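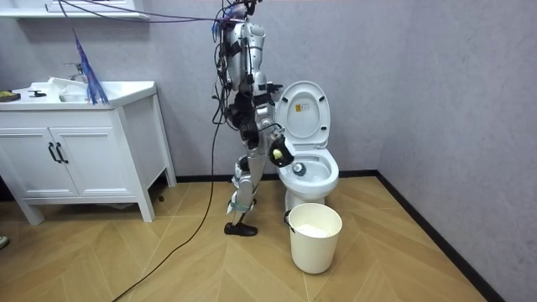 Bathroom, with the robot at the toilet.

The Fenlow has a lane-keeping system, a drowsiness monitor, and a tire pressure system. I have no complaint about the first two. The third has now had its amber light on for most of December, and I have spent more time on it than on the rest of the car put together.

The light came on at 376 miles after a tire rotation. All four tires read correctly on a hand gauge, cold, first thing in the morning. I reset the system from the menu. The light stayed off for 12 miles and came back.

There are two ways for a car to watch its tires. The direct kind puts a sensor with a small battery in each wheel. The indirect kind compares wheel speeds, on the theory that a soft tire rolls slightly smaller and turns faster. The Fenlow uses the direct kind. After a rotation, the car has to learn which sensor is at which corner, and mine had learned three of them.

Shaohua Kang lent me a Postine reader, a handheld unit that wakes each sensor in turn. Front left, front right and rear left answered at once. Rear right answered on the fifth try – then not at all.
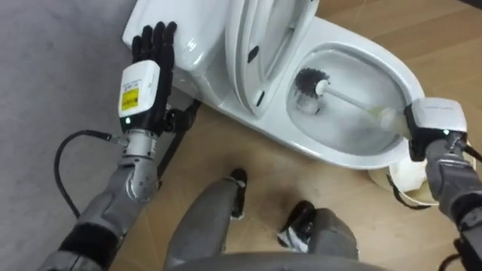 One hand on the tank, the other holding the brush.

That looked like a battery. The sensor batteries are sealed in and can't be changed, so a weak one means a new sensor, and a new sensor means breaking the bead on the tire. The dealer wanted $110 for the part alone. Hongmei Jiang at the tire shop fitted one from Billar for less and balanced the wheel while it was off.

The new sensor has its own ID, which the car won't pick up through the menu. It has to be written in through the port under the dash.

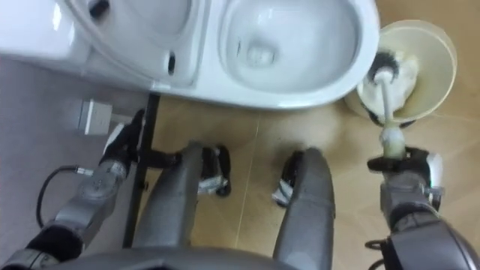

I did that on Wednesday. The reader took the ID, the car accepted it, and all four pressures now show on the screen. Rear right reads 5 kPa higher than my gauge says it should. I have left it alone – the warning threshold is well below that, and I would like to drive the car for a while.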